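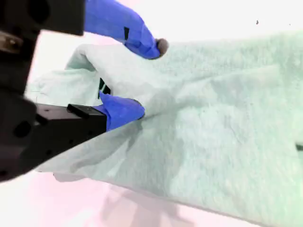 Le linge, c'est bien pire que les boulons, m'a lancé Lise Sawatzky avant même que j'aie retrouvé mon stylo. Un boulon reste un boulon, vous le posez, il ne bouge plus. Une serviette, vous la lâchez et elle n'a plus la même forme, et il faut tout recommencer à regarder.

J'étais venue à Zollville pour la journée portes ouvertes d'Ultar, en mai, avec l'idée de faire le tour en une petite heure et de rentrer pour midi. Je suis repartie à la fermeture. Il faut dire que j'ai un faible pour le pliage (j'ai travaillé deux étés dans une blanchisserie d'hôtel, on n'oublie pas ces choses-là) et que je n'avais jamais vu une machine s'y attaquer pour de bon. Je m'attendais à une grosse boîte dans laquelle on glisse les draps d'un côté et qui les ressort de l'autre. Pas du tout ! Ce sont des bras, avec des pinces au bout, et une table.

Lise dirige l'équipe de manipulation. Elle parle vite, elle dessine dans l'air avec ses mains, et quand une démonstration commence elle s'arrête au milieu de sa phrase pour regarder, alors qu'elle a dû la voir mille fois. « Je regarde toujours la prise, me dit-elle. Le reste, je m'en fiche un peu. Si la prise est bonne, on a une chance. Si elle attrape deux épaisseurs au lieu d'une, c'est fichu, autant reposer tout de suite. »

Je lui demande comment on explique ça à un robot. Elle rit. « On ne lui explique pas, on lui montre. » Quelqu'un guide les bras, plie pour de vrai, et tout est enregistré. Ils en sont à 1 465 pliages guidés depuis le début du projet, qui s'appelle Jalar, et ils en ont écarté 678. Presque la moitié ? « Ah oui, et je n'ai pas de regrets. Au début on gardait tout, même les fois où la personne hésitait, reprenait le coin, lissait trois fois le même pli. Eh bien le robot hésitait aussi ! Il lissait trois fois. C'était touchant, mais à ce rythme-là on plie un torchon dans la matinée. »

C'est Jailson Toledo qui guide le plus souvent. Il n'est pas ingénieur, il vient de la blanchisserie Honorato, à l'autre bout de la ville, où il a passé des années au poste des éponges. Ultar cherchait des gens qui savaient plier, et il a dit oui « pour voir ». Je l'ai attrapé à la machine à café, entre deux groupes de visiteurs.

« Le plus bizarre, raconte-t-il, c'est de plier sans sentir. Avec les doigts, je sais tout de suite si j'ai une couche ou deux, je n'ai pas besoin de regarder. Là, je tiens des poignées et il faut que je devine avec les yeux. Les premières semaines, je rentrais chez moi avec la nuque en compote. » Et maintenant ? « Maintenant je plie mes propres serviettes comme le robot. Lentement, en soulevant bien le bord. Ma femme me demande si je suis malade. »

On parle un bon moment des tissus. Le coton lisse glisse, le jersey s'enroule sur lui-même, l'éponge pardonne davantage parce qu'elle est épaisse et qu'on peut la pincer n'importe où. « Enfin, pardonne, nuance Jailson. Elle fait des bosses. Vous croyez tenir le coin et vous tenez une bosse. »
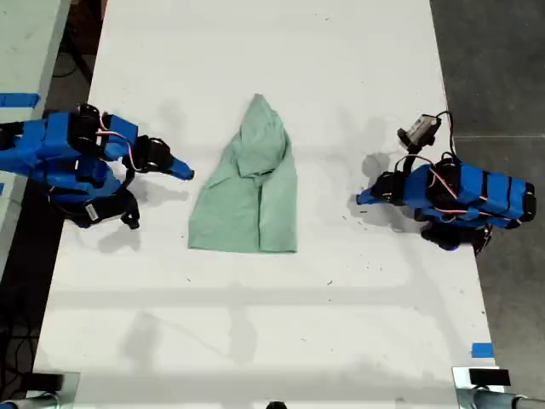 Un bras de chaque côté de la table, le tissu vert entre les deux.

Pendant les démonstrations, le public réagit à des endroits que je n'aurais pas devinés. Une petite fille à côté de moi encourageait la pince à voix basse, « vas-y, vas-y », et quand la serviette est retombée tout le monde a fait « oh », comme au cirque. Le bras a marqué un temps, puis il est redescendu chercher le bord un peu plus loin. Un monsieur a applaudi. J'ai applaudi aussi, tant pis pour la distance journalistique.

Je demande à Lise si ces ratés devant les visiteurs la gênent. « Avant, oui. On préparait un enchaînement bien propre, toujours le même linge, posé toujours au même endroit. Ça marchait très bien et ça ne voulait rien dire. Maintenant on laisse les gens chiffonner le tissu et le poser comme ils veulent. Ce matin, sur nos essais avant l'ouverture, on en a réussi 40. » Sur combien ? « Sur 100. » Elle me regarde l'écrire. « Notez bien que c'est du linge en boule. À plat, c'est nettement mieux ! »

Quarante pour cent, dans ma blanchisserie d'hôtel, on m'aurait renvoyée avant la pause. Je le lui dis, elle n'est pas vexée. Elle me répond que j'avais, moi, une vingtaine d'années d'entraînement avec mes mains en arrivant, et que ses bras à elle ont commencé l'automne dernier. Bon. Un point pour Lise.

Reste la question que tout le monde se pose, et que je pose donc : est-ce que ça va remplacer les collègues de Jailson ? Elle soupire un peu, je sens qu'on la lui a déjà faite plusieurs fois dans la journée. « Chez Honorato, ils n'arrivent pas à garder quelqu'un au poste du tri, c'est chaud, c'est humide, on est debout. Moi, j'aimerais commencer par là. Mais je ne vais pas vous jurer que ça s'arrêtera au tri, je n'en sais rien. » Jailson, lui, est plus tranquille que je ne l'aurais cru. « Le jour où il fait les draps-housses, on en reparle. » Je lui demande s'il a essayé de lui apprendre. « Une fois. On a arrêté au bout d'une heure – j'avais perdu un coin, et je ne l'ai jamais retrouvé. »

J'ai quand même voulu essayer les poignées. On m'a installée, on m'a montré comment ouvrir et fermer la pince, et j'ai passé un temps ridicule à poursuivre le bord d'un torchon sur la table. Quand j'ai enfin réussi à le soulever, j'avais pris les deux épaisseurs. Jailson l'a vu avant moi, évidemment. « Reposez », a-t-il dit très gentiment. J'ai reposé. Au deuxième essai j'ai eu la bonne couche, j'ai amené le bord à peu près où il fallait, et j'ai lâché trop haut. Résultat : une sorte de chausson aux pommes.

J'ai demandé si mon pliage serait gardé dans les enregistrements. Lise a cherché une formule diplomatique, puis elle a renoncé : « Non. »

La prochaine visite est prévue à l'automne, l'équipe espère y montrer des tee-shirts. Il suffit de s'inscrire à l'accueil d'Ultar, à Zollville, et on peut apporter son propre linge (propre, précise Jailson, qui a ses souvenirs).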